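Matte black table top, keep it or paint it?
Board: Benches, Tables and Small Makes
Started by hcarre

hcarre
11/5/23
Evening all. I've got the long matte black table to sort out before September and I can't decide. Half of me loves it, the other half is sick of wiping it. Every fingerprint shows, every crumb of rubber, and if you lean on it in a white shirt you know all about it later. The green behind it stays whatever happens (I like the green!). Also after opinions on the marker sheet, as I keep wondering whether one in the middle is enough.

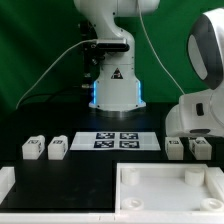
Black top, green backdrop, marker sheet in the middle

The top cost me 700 from Grondale, so I'm not keen on slapping any old paint on it.

ludi_tanguy
Keep it. Mine's the same finish and I use a barely damp microfibre cloth and nothing else. No spray! Spray leaves those cloudy swirls and then you really are stuck with it.

b.barbier
Disagree, sorry. Matte black is a pain and always will be. I went over mine with a pale grey from Guillot, two coats, and I've not thought about it since. The white sheet would look less stark on grey as well.

ludi_tanguy
But stark is what you want with printed markers, surely? White paper on black, you can see straight away if it's been nudged.

b.barbier
You can see it on grey too. I'm not blind yet.

jojoly
Leave the table alone and tell us about the blocks, Hervé! You promised pictures of the ones with the knobs weeks ago.

hcarre
Ha, fair enough. Same table, different view.

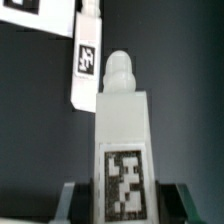

Blocks with their knobs on, a marker on the front of each

They're off-white plastic. I'm fond of the shape, a bit like a snowman has sat down on a box.

jojoly
Oh I love them. The knob looks nice to get hold of. Would you do them in a colour? Mine would be lost on a pale worktop.

hcarre
I did think about it but the white grows on you. A yellow knob might be fun, mind.

georges_m
Coming in on the markers. Is yours plain paper? Mine curled at the corners within a fortnight, so I glued the next lot down to thin card, left them under a heavy book overnight and they've stayed flat. Lelluvska do a glue stick that doesn't wrinkle the paper.

b.barbier
Card lifts at the edges if you catch it with your sleeve. Matte sticky-backed vinyl, every time.

georges_m
Never caught one yet.

b.barbier
You will.

ludi_tanguy
Whatever you use, don't laminate it. I did one in gloss and had the ceiling light glaring back at me off it. Straight in the bin.

hcarre
Right, so that's one for keeping the black, one for grey, and a row about card. I'll try the microfibre first as it's cheapest. Baptiste, what was the grey called?

b.barbier
Wodach's the range, I'll have to look at the tin for the shade. It's at the back of the shed.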